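I'd Rather Rent the Dish Robot Than Own It

I have a soft spot for any machine that promises to deal with dishes. I fell for the countertop dishwasher that needed its own little hose, and for the magnetic scrubber, and for a drying rack that folded up so cleverly I could never get it unfolded again. So when Flimex started offering Menzies, its clear-the-sink package for robot arms, I was on the list before I'd finished reading the page.

Menzies isn't a whole robot. You bring the arm (ours is a white Franka Emika, and yes, it takes up as much room by the sink as you'd think) and Flimex brings everything else: the software that decides what to pick up, the cameras, a setup visit, and a help line with people on it. You can buy the whole thing outright or you can rent it for $100 a month. The sales page pushes you toward buying so hard it's almost rude. I think most people should rent, and I want to spend a while explaining why, because the reviews I've read so far all seem to be asking whether the robot is good. It's pretty good! I'm more interested in what you're paying for.

The job it's sold for is small. It takes cups and bowls out of the sink and sets them on the counter, or it goes the other way and takes them from the counter to the sink. It doesn't wash anything. Flimex says so in plain type near the top of the page, which I give them credit for, and people in the comments are still furious about it. I get it. If you hear "dish robot" you picture clean dishes. But moving stuff around is a real piece of the chore, and for some folks it's the hard piece. My own hands get stiff in the morning and fishing a slippery cup out of the bottom of a basin is the part I'd gladly hand off.

A sink is also a mean place to work if you're a robot. The walls are shiny and close together, so every reach has to come from above, and things land in there any old way. A cup on its side is a different problem from a cup standing up. Clear plastic is worse, and I've learned to hold my breath when the gripper goes down anywhere near it.

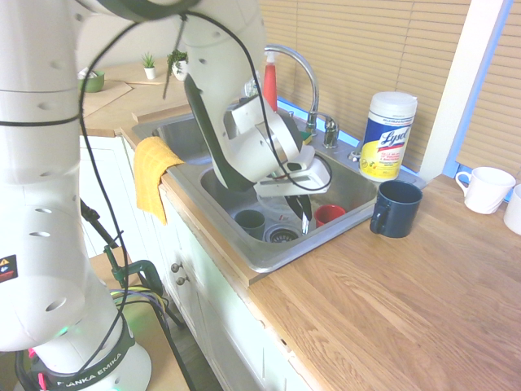 What you get on day one

Setup took most of an afternoon. The installer from Nandov (they handle the visits for Flimex where I live) was friendly and quick and left me with a binder. The binder has 17 pages on mounting and one on what to do when the thing stops in the middle of a job. Guess which page I've worn out.

Out of the box, Menzies knows mugs. It knows them really well. Give it an ordinary mug standing upright on the counter and it comes down over the top, gets its fingers on the rim, and picks it up like it's been doing this for years. I'd put that part up against any demo video you like. Bowls are fine if they're by themselves. Stacked bowls it mostly leaves alone, or it takes the top one and then seems to lose interest. Glasses are hit or miss in bright sun, so I've gotten in the habit of dropping the blinds before I start it up, and that has helped more than anything in the troubleshooting section.

Now here's my first real complaint. The app shows a little score at the end of each run, and mine is always flattering. It counts a pickup as a success the moment the fingers close and the arm starts to rise. If the cup then tips against the faucet and goes back in the sink with a clunk, the app still says well done. I asked the help line about it and they said a better score was coming in an update. Fine. But I'm the customer today, and a product that grades itself ought to be a tougher grader than that.

The update that changed my mind

I was leaning toward buying until release 3021 came along in June. Before that one, Menzies would grab mugs by the rim and only by the rim. After it, the software started considering the handle too, and it got braver about mugs that were pushed close together. For a couple of days it was worse, I'll be fair about that, all hesitation and second tries. Then a smaller fix went out and it was better than it had ever been, and with the same arm in the same kitchen.

I kept thinking about that. The metal hadn't changed one bit. Everything I liked and didn't like about the product had come down the wire overnight, which means the thing I'd be "owning" if I paid the big price up front was a snapshot. And when I went back to the terms, sure enough, buyers get updates for a year and then pay for them, while renters just get them. So the purchase price buys you a good product that stands still unless you keep paying. That's a rental with a very large first bill, if you ask me.

Tresteretti, the other outfit I looked at, does it differently. They only rent, and they charge by the run. I tried their trial at a friend's place and the picking was slower but steadier, and it asked before touching anything it wasn't sure of. I liked being asked. I did not like hearing a meter tick in my head each time somebody left a cup out. A chore you pay for by the piece turns you into a person who lets the sink fill up to get your money's worth, and I had enough of that person in college.

What the reviews get wrong

Most of the write-ups I've seen test Menzies in a kitchen that looks like it was staged by a realtor. One mug in the middle of a bare counter, perfect light, a bowl way over there. Of course it does well! Our counter has a toaster on it. It has fruit on it, and bowls, and a bunch of cups that live along the back because that's where the coffee happens. The robot has to reach down among all that without knocking something, and that's the only test I care about.

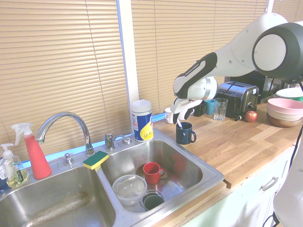 It's also why I'd tell you to be patient with it in the first month. I kept a list of what bugged me, and nearly everything on it was about crowding. It would pick the far mug before the near one. It would pull back up and think when two cups stood close together. Four weeks in, I'd changed a couple of my own habits without really noticing, leaving a bit of air around whatever I wanted moved, and the list got a lot shorter. You could call that the robot training me, and my sister does. I call it the same deal I have with the vacuum, which also can't cope with my shoes.

The dark mugs deserve a mention. I'd read that some of these systems struggle with dark dishes, and I was ready to be annoyed, but Menzies handles a navy mug about as well as a white one. Clear plastic is still the weak spot. The help line suggested a strip of colored tape on the bottom of each container, and I'm not going to do that, because I'm not decorating my leftovers for a robot. Fix it in the software, please.

Then there's noise, which I never see anybody write about. The arm itself is quiet enough to talk over. It's the contact that gets you, stoneware on steel, at seven in the morning when somebody's asleep down the hall. Flimex has a slow mode that softens the landing quite a bit, but it's buried three menus deep and it shuts itself off after every run. Why? Who turns on quiet mode for one mug?

So would I pay for it?

I'd rent it, and I am renting it, and I grumble every month when the charge goes through. A hundred dollars is a lot of money to have cups moved a few feet. If your hands and back are in good shape and you've only got the one sink, I can't see it, and I'd be suspicious of anyone who told you otherwise. If lifting and reaching are hard for you, or you already have an arm bolted down and sitting idle half the day, the math looks a lot friendlier.

But don't buy it outright, at least at the price they're asking now. If Flimex wants me to buy, they can start by putting updates in the price for good, and by making that score count a cup only once it's sitting where it belongs. I sent them both suggestions through the app. The reply thanked me for my feedback and asked me to rate my experience with the reply, so I gave it three stars and went to turn quiet mode back on.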